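Flikcombe Grid Test

The Flikcombe grid test is a small bench test for comparing robot grippers and the controllers that drive them. It was written by Rodrigo Paredes at the Hamonley workshop and is used mostly with light table-top arms. The name comes from Flikcombe, the town where the workshop has its rooms.

Purpose

The test measures how well an arm can put a small object on a named square. It does not measure strength or speed. Paredes wanted a test which can be built in one afternoon from paper and tape, so that two laboratories can repeat it without buying the same equipment.

Layout

The board has nine blank squares of white paper, in three rows and three columns. The columns carry the letters A, B and C, and the rows carry the numbers 1, 2 and 3, so that each square has a name, as in chess. Cardboard may be stood behind the board.

Procedure

The operator gives the name of a square, and the arm must carry the object there and release it. A placement is correct when the whole base of the object rests inside the square. If the object falls over, the trial is counted as failed, also when it fell in the correct square.

Results

The first comparison was between the Gallardo gripper, with two stiff fingers, and the Cirkolton gripper, with soft pads. The same arm and the same controller were used for both. In 1,068 trials the Gallardo gripper failed 81 times and the Cirkolton gripper 127 times. The trials were divided equally between them. Most failures of the soft pads came at the release, when the object stayed on one pad a little too long.

Small cylinders are a common choice of object, and a gripper with two fingers usually takes them from above. 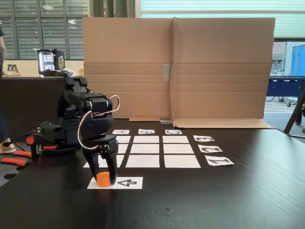
Criticism

Demetrio Moya has written that the test is too kind to stiff fingers, as all the objects are hard and regular. He proposed a second set with cloth and sponge. This set was added in September, but few results with it have been published.

Page last changed: 2026-03-31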